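Datasets > Events > Kukance Table Arrangements

April, Oluwatosin Okeke

# Kukance Table Arrangements: data card

Records of table flowers supplied for weddings, dinners and community events by the Kukance studio in Pralturthorpe. One row per arrangement.

## Contents

- `arrangements.csv`: 3617 rows, UTF-8, comma separated
- `stems.csv`: 57 flower and foliage types, with colour and usual months of supply
- `events.csv`: event type, guest numbers, venue size band

The tables join on `event_id` and `stem_code`.

## Fields to note

`budget` is in whole pounds, before delivery. Values over 4000 are stored as 4000. `scent` is graded 0 to 4 by the florist on the day. Blank means not graded; 0 means no scent.

`colour_main` uses the studio's own names. Fuad Ambaye mapped these to plain colours in `colour_plain`, but "Mulder" (a dusty pink) and "Prillisico" (a cream with green edges) overlap with other entries and should be checked before grouping.

## Known gaps

Hired vases are listed, clients' own vases are not. Winter events are few.
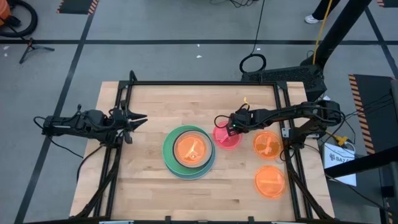 Can the stem counts be used to work out the cost of an arrangement?

Only in part. Stem prices are not included, and the budget covers labour and vase hire as well as flowers.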